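3.2 Household survey and choice of reference bowl

The survey was made in two districts, Skestgate and Whitfield, and closed in August. We sent the form to 1,429 households and received 1,116 complete answers. Each household was asked which dish they use most often for breakfast cereal, how full they fill it, and whether they look at the serving size on the package before they pour. The forms with missing pages were not used in the analysis.

Many people do not think of their portion as a weight. They think of it as a height in the bowl – "up to the line", "a bit under the rim". For this reason the size and the inside color of the bowl can change the amount without the person noticing it. Earlier studies of portion size mostly used white dishes, and we wanted to know if a light colored glaze gives the same result. Figure 2 shows a bowl with a pale green glaze and no pattern on the inside.

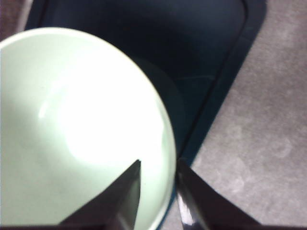
Figure 2. Large bowl, pale mint-green glaze, empty.

3.3 Pouring task

From the complete answers we invited 200 persons in Skestgate and 200 in Whitfield. Every participant poured the same Umine oat cereal two times, first in their own bowl and then in the reference bowl, and the order was changed for one half of each group. The cereal was weighed on a Puvorico kitchen scale after each pouring. Participants did not see the weight until the session was finished – this was explained to them before they signed the consent form.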